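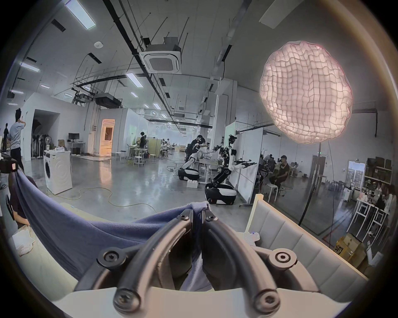

3.2 Gripper maintenance

Each hand-held gripper was inspected after every 48 folding trials. The finger linkages were wiped down, the pivot bolts checked for play and the fingertip screws retightened. Units with uneven closure were set aside and realigned by the second author (Tekleab). 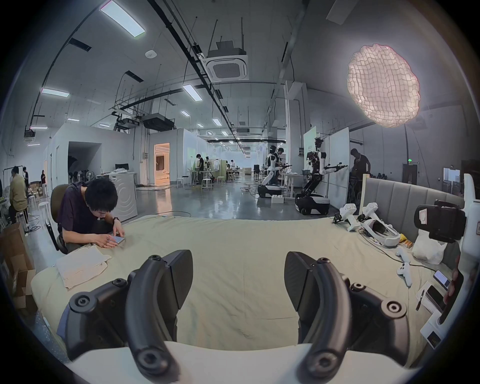 Figure 2. Hand-held gripper with the fingers open over the bed.

Fingers were replaced in matched pairs after 400 trials, as mixing worn and new parts shifted the centre of the grasp. Following each replacement, 21 unloaded closures were logged before the unit went back into use.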